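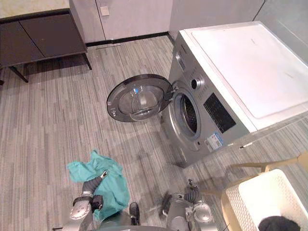
Figure 4. Loading position, with the door fully open and a cloth in the left gripper.

4. Working alongside the laundry robot

If you have come to this section straight from the unpacking notes, do go back and finish Section 3 first, as the robot will not start a wash until the floor has been mapped. Everyone else, make yourself a cup of tea and read this part through once before you try it. It was written for the people who do the laundry at Nimesham and Galard houses, and most of the wording comes from questions they asked us during the first weeks.

4.1 What changes in your day

The robot takes over the bending and reaching: picking items out of the basket, putting them into the drum, and bringing them out again at the end. You still decide what goes in with what. You still check pockets, treat stains and choose the programme, and you are still the person who says whether a thing is clean enough to go back upstairs. At Nimesham the morning laundry shift used to be spent almost entirely in the laundry room. Now the same person starts a load, goes off to do the beds and comes back when the handset chimes. Some people love this and some miss having the quiet hour to themselves, so please talk it over with your supervisor before the rota is altered. The rota should follow what your team finds workable, and it can be changed back.

4.2 Before each load

1. Sort the washing as you always have. Keep each load under 75 items, counting a pair of socks as two.

2. Empty every pocket. The robot can't feel a pen or a tissue through cloth, and it will load them quite happily.

3. Put the basket on its stand at the right-hand corner of the machine. The robot can pick from the floor too, but it is slower at it, and you will be glad of the height yourself when you come to lift the basket away.

4. Open the door of the washing machine as far as it will swing. A half-open door is the commonest reason for a load that stops before it has begun.

5. Clear the carpet in front of the machine. Brushes, tags, cables and dropped socks all count.

Note: dark garments at the bottom of a basket are easily missed, by the robot and by the rest of us. Have a look inside before you carry it off.

4.3 Loading

1. Stand behind the robot, where you can see both arms, and press Ready on the handset.

2. Wait for the arms to come forward. They travel slowly for the first 30 seconds while the robot checks where the door is.

3. Press Load. The robot takes one item at a time. Large pieces such as sheets may be gathered up in several goes, and they can look a dreadful muddle on the way. Leave it to sort itself out unless the handset asks for you.

4. When the handset shows Load done, press Rest and wait until both arms have drawn back. Check round the door seal for trapped cloth, close the door, add your detergent and set the programme by hand.

CAUTION: Never reach into the drum or across the door while the arms are forward. If you spot something that needs rescuing, press Rest first and wait for both arms to stop. A lost sock is worth very little beside your fingers.

CAUTION: Do not lean on the open door or hang anything from it.

4.4 If an item is dropped

Small drops are ordinary and the robot will usually try again by itself. After three tries it stops and chimes. Press Rest, pick the item up, put it back in the basket and press Load. There is no need to write it in the book unless the same item has been dropped on more than one load, in which case please note what sort of cloth it was. Slippery linings and very small children's things are the ones we most like to hear about.

4.5 Looking after it

Wipe the gripper fingers with a dry cloth at the end of each shift. Every 100 loads, check them for wear and brush the lint out of the joints, using the soft brush from the Dunbar kit and nothing stiffer. At 500 loads the handset will show a service message. You can carry on working for the rest of that shift, but let the office know so that a visit can be booked.

4.6 Who to ask

Each house has one person per shift trained to change the settings, and their name should be on the card by the door. If the card is blank, ask for it to be filled in before you start. Anyone at all may press Rest, at any time, and you will not be asked to justify it afterwards. New starters get two supervised loads before working alone, and anyone returning after a long absence may have the same if they would like it.

Rekwood house staff should note that their handset has the Rest and Ready keys the other way round. Replacement handsets are expected in August.

Section revised 1/29/23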